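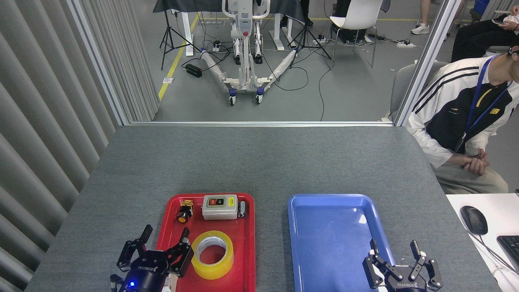

Rote Schale: Not-Halt-Taster, Schaltkasten, Zylinderteil, Packband. Blaue Schale: leer.

Die Kleinteilliste in Woltesau hat 744 Positionen. Das ist die Zahl der Zeilen, die der Teile liegt höher, nämlich bei 2957, wenn man Aderendhülsen und Schrauben weglässt. Ich habe im Januar angefangen, den Bestand einmal vollständig durchzugehen, und schreibe hier das Verfahren auf, soweit es sich bisher bewährt hat. Zum Regal kommt ein eigener Eintrag.

Arbeitsfläche

Grauer Filz auf der Tischplatte. Vorher war die Platte blank, mit zwei Nachteilen: Runde Teile rollten bis zur Kante, und Gehäuse mit scharfem Grat hinterließen Kratzer, auf der Platte und auf sich selbst. Filz bremst beides ausreichend. Er hat dafür eigene Schwächen. Litzenreste und Späne setzen sich in der Oberfläche fest, und Absaugen mit Bürstenaufsatz macht es schlimmer, da die Borsten die Fasern aufstellen. Flache Düse, geringe Saugleistung, immer in dieselbe Richtung. Was danach noch steckt, geht mit der Fusselrolle ab.

Für Leiterplatten und alles, was gegen elektrostatische Entladung empfindlich ist, taugt der Filz nicht. Diese Positionen habe ich aus der Liste herausgezogen, sie werden getrennt auf der ableitfähigen Matte bearbeitet. Auf den Filz kommen Taster, Gehäuse, Klemmen, Kabelzubehör, Bedarfsmaterial.

Schalen

Rot und Blau, Kunststoff, umlaufend erhöhter Rand. Rot bedeutet: liegt zur Bearbeitung an. Blau bedeutet: erfasst, geprüft, kann ins Fach. Eine Schale für Zweifelsfälle gibt es nicht mehr. Ich hatte anfangs eine graue dazwischen, mit dem Ergebnis, dass nach einer Woche fast alles in der grauen lag. Ein Zweifelsfall bleibt jetzt in Rot, bis er geklärt ist, und blockiert dort Platz. Das erhöht den Druck auf den Bearbeiter.

Die Schalen stehen nebeneinander am vorderen Tischrand, Rot links. Bestellt hatte ich sie unter der Bezeichnung Pallano bei Brennan, zusammen mit den Fachteilern. Die Fachteiler passten nicht und gingen zurück. Der erhöhte Rand ist für diesen Zweck wichtiger als das Volumen. Ein kleiner Zylinder, der umfällt, bleibt in der Schale und muss nicht unter dem Tisch gesucht werden.

Nachteil der glatten Innenfläche: Sie spiegelt. Bei Deckenlicht sitzt auf dem Blau ein heller Fleck, und in diesem Fleck liest man keine Bedruckung. Ich lese Typenschilder deshalb grundsätzlich vor dem Ablegen.

Belegung

Ich lege wenig auf einmal auf, und zwar gemischt. Sortenrein wäre schneller, aber dann liest man nach dem fünften gleichen Taster das Typenschild nicht mehr und trägt den Wert des vierten ein. Das ist mir bei einer Serie Schütze passiert, und der Fehler fiel erst auf, als eines mit falscher Spulenspannung eingebaut werden sollte.

Typische Belegung und was jeweils zu tun ist:

Not-Halt-Taster, gelber quadratischer Sockel, schwarzer Pilzkopf mit orangem Rand. Der schwarze Kopf ist ein Punkt für die Bemerkungsspalte. Für Not-Halt wird Rot auf gelbem Grund erwartet, ein schwarz bekappter Taster bekommt bei mir den Vermerk »nicht für Sicherheitsfunktion« und kommt in das Fach für Versuchsaufbauten. Zu prüfen sind Rastung, Entriegelung und der Öffnerkontakt, Letzterer mit dem Durchgangsprüfer in beiden Stellungen.

Schaltkasten, grauweißes Gehäuse, schwarze Front mit rotem und grünem Taster, gelber Warnaufkleber an der rechten Seite. Öffnen, Klemmen nachsehen, lose Adern entfernen, schließen. Der Aufkleber bleibt dran. Ich habe früher Aufkleber abgezogen, um Gehäuse einheitlich beschriften zu können, und damit Information vernichtet, die auf keinem Datenblatt stand.

Zylindrisches Metallteil, vermutlich ein Kondensator. »Vermutlich« genügt für die Liste nicht. Bei solchen Teilen wird zuerst über einen Widerstand entladen, dann gemessen, dann der Aufdruck gesucht. Fehlt der Aufdruck und liefert die Messung nichts Plausibles, kommt das Teil in die Entsorgung. Einen unbekannten Kondensator aufzuheben, spart Centbeträge und kostet später eine Stunde.

Packband. Gehört streng genommen nicht zu den Kleinteilen, steht aber als Bedarfsmaterial in derselben Liste und läuft deshalb durch dieselben Schalen. Erfasst werden Breite, Klebstofftyp soweit bekannt, angebrochen ja oder nein. Den Rest wiege ich. Ich habe eine Brutto-Obergrenze von 700 Gramm je Fach eingetragen, darüber hängen die dünnen Regalböden durch.

Die Lage der Rolle

Eine Rolle Packband hat zwei stabile Lagen, und beide stören. Flach abgelegt belegt sie einen erheblichen Teil der Schale, und die untere Stirnseite nimmt jeden Span auf, der dort liegt. Klebstoff tritt an den Stirnseiten immer etwas aus, bei älteren Rollen deutlich. Hochkant braucht sie weniger Grundfläche, dafür hat sie nur eine Linie als Auflage. Am Schalenrand angelehnt ragt sie über den Spalt zwischen Rot und Blau, und damit ist die Zuordnung nicht mehr eindeutig.
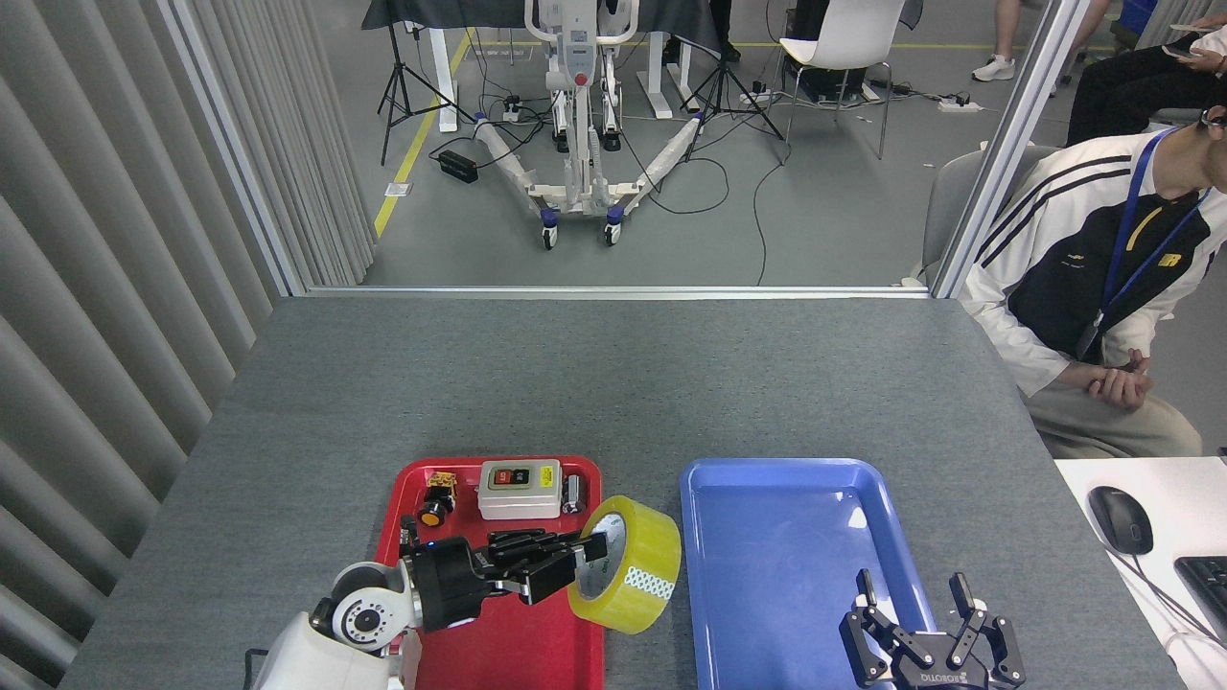
Josiane Lacroix schrieb mir dazu, sie würde Rollen grundsätzlich nicht in Schalen legen, egal in welcher Lage. Ein Dorn neben dem Tisch, senkrecht, 30 Zentimeter hoch, Rollen aufgesteckt, oberste zuerst in Arbeit. Die Schale sei für Teile gedacht, die man verlieren könne, und eine Rolle Packband habe sie noch nie verloren. Außerdem fange ein Listenverfahren an zu lügen, sobald ein Gegenstand auf zwei Feldern zugleich liege.

Der zweite Punkt ist richtig. Beim ersten habe ich Einwände. Auf dem Dorn stecken Rollen ohne Status, man müsste also zwei Dorne aufstellen oder Marken anhängen. Und von unten kommt man an keine Rolle, ohne alle darüberliegenden abzunehmen. Für Material gleicher Sorte ist das egal, bei mir sind es fünf Sorten. Ich probiere trotzdem einen Dorn aus, vorerst nur für erfasste Rollen, als Erweiterung von Blau.

Erfassung

Die Liste führe ich in Urkico. Der Rechner steht rechts auf dem weißen Tisch, Tastatur und Maus in Reichweite, aber nicht auf dem Filz. Das Mauskabel hatte ich eine Zeit lang quer über die Arbeitsfläche geführt, es nimmt beim Bewegen kleine Teile mit.

Pro Teil werden ausgefüllt: Bezeichnung, Hersteller laut Aufdruck, Nennwerte, Zustand, Fach, Bemerkung. Leere Felder sind erlaubt, Schätzungen nicht. Urkico sortiert leere Felder beim Export allerdings ans Ende und nicht an den Anfang, weshalb ich in Zustand notfalls ein Fragezeichen setze. Suchen lässt sich danach problemlos.

Reihenfolge je Teil: aus Rot nehmen, lesen, prüfen, eintragen, in Blau ablegen. Eingetragen wird vor dem Ablegen. In der umgekehrten Reihenfolge wandern Teile ohne Eintrag nach Blau, sobald das Telefon klingelt. Ist Rot leer, wird Blau in die Fächer geräumt, erst dann wird neu aufgelegt.

Stand

Am Donnerstag habe ich die Taster und Meldeleuchten abgeschlossen. Offen sind Klemmen, Relais und die beiden Kartons mit der Aufschrift »Diverses«, von denen einer nach Stichprobe überwiegend Kabelverschraubungen enthält. Beim anderen klebt der Deckel. Gewindegrößen der Verschraubungen messe ich mit der Lehre nach, metrisch und PG liegen dort durcheinander, und die PG-Größen kommen in ein separates Fach, sofern die passenden Gegenmuttern noch vorhanden sind.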